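高尔夫球包旅行这件事，我攒了一年的笔记，分几条发。都是自己订、自己打、自己付钱的经历，价格以你订的时候为准。
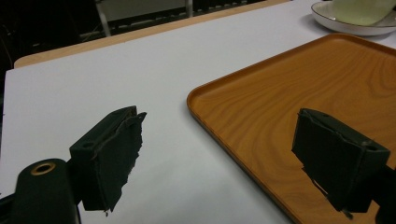

白色台面上方，两根深绿色夹指，左边那根前垫的包层已经破成一条条的。

1/
先说背景。去年11月我们四个人去Skurnton打了三天球，住两晚，订的是球场自己卖的住宿加果岭费套餐。四人里我差点最高，所以订房、订开球时间、算账都归我。

2/
套餐和散订，先把账拆开再看。页面上写的“每人每晚起”一般指四人合住一套两卧室，淡季，周日到周四入住。我们是周四进周六出，第二晚按周末价，每人多了13美元。还能接受。

3/
要问清楚的几项：球车费含不含，练习球含不含，度假村服务费按房算还是按人算，税在哪一步加上去。Skurnton的报价里含球车，练习球另付。服务费按房算，四个人摊下来不多，两个人去就明显了。

4/
散订我也算过。同样三场球，在第三方平台抢下午的开球时间，果岭费能便宜一截。问题是11月下午五点多天就黑，一点以后开球，四人一组基本打不完十八洞。便宜的是那种时段，你自己掂量。

5/
开球时间尽量订早上八点前后。太早有霜，球场会延迟开放，前面的组全往后压。我们第二天订的七点半，霜延迟了四十分钟，最后还是跟八点多那批人一起走。早起的那一小时白起了。

6/
球场分开说。Rinaldi那边是老场，树多，果岭小，球道窄。距离不长，白梯打下来不需要每洞都开一号木。我第一洞开球进了右边林子，后面改用五号木，成绩反而正常。

7/
Billberg是新一点的场，平，水多，风大。第7洞是三杆洞，隔着水，球场指南写129码，当天顶风，我们四个人有三个下水。落水区在左前方，从那里打一杆短切，保个双柏忌没问题，不要在发球台上继续赌。

8/
果岭速度差别很大。Rinaldi前一周刚打过孔，铺了沙，推杆完全没有参考价值。订之前打电话问打孔日期，官网一般不写，前台会告诉你。我没问，这个算我的责任。刚打过孔的场有的会打折，不问就没有。

9/
关于餐券。套餐里常送一张，看清楚三件事：每人一张还是每房一张，能不能抵酒水，没用完退不退。我们那张是每房一张，只抵食物，一次用完。四个人吃饭基本等于少付一份主菜。别为了用券专门开车过去。

10/
住宿。两卧室的别墅，主卧一张大床，次卧两张单人床，客厅沙发拉开算第四个位子。写着“可住四人”，所以一定有一个人睡沙发。我们抽签，Gleice Araújo抽到沙发，第二晚跟我换了。沙发中间有根横杆，垫两床被子才能睡。

11/
球包怎么带。飞过去的话，硬壳包沉，容易超重，软包加一根支撑杆够用。杆头用毛巾裹住，一号木杆头拆下来放随身行李，拆之前确认航空公司允许，扳手放托运。这次Solange Gill没带杆，在Billberg租，租杆费按场算，三场加起来比托运贵。只打一场的话租更省事。

12/
推车和走路。Rinaldi允许走，洞与洞之间近，走下来不累。Billberg两个洞之间有的要过马路，老老实实坐车。球车有的只让走车道，雨后更是这样。这种时候多拿两支杆下去，省得来回跑。

13/
记账我用Cudum，一个分账的小工具，谁垫的谁录，走的时候一次结清。以前用纸记，回来对了两个星期。这次在停车场十分钟算完。每人总数1146美元，含房、球、餐、租车和油，不含机票，也不含各自在球具店买的东西。

14/
取消政策单独说一条。房和球经常是两套规则。我们那次，房提前7天可以全退，球提前三天可以改期，不能退。下雨不算取消理由，除非球场当天宣布关闭。关闭的话给的是改期券，一年有效。外地人拿着改期券用处不大，订之前想好。

15/
有人会凑不满四个人。三个人去，多数套餐照样按四人房收，缺的那份三个人摊。两个人可以问有没有单间，价格往往比两卧室三人住还划算。单人基本不用看套餐，直接散订，让球场把你拼进别的组。

16/
小费。卸包的、洗杆的、送车的，都备点零钱，一天下来几次。现金提前换好，球场前台不一定找得开。

17/
打球节奏。度假球场周末四个半到五个小时一场是常态，后面不要安排赶时间的事。我们最后一天打完直接去机场，有一组在前面找球找了很久，十六洞开始我就在看表，最后两洞打得很差。下次最后一天只打九洞，或者干脆不打。

18/
今年的计划还是四个人，想提前到三月，草没全绿但价格低。Rinaldi再打一次，Billberg换成下午场看看风会不会小。打孔日期我已经打电话问了，对方说排期还没定，让我二月再问。

19/
有人私信问能不能把分账表发出来。可以，我把人名去掉，周末整理好贴在这条下面。问具体某个套餐值不值的，把入住日期、人数和报价一起发给我，只发一个“起”价我没法算。

2025年1月12日，星期日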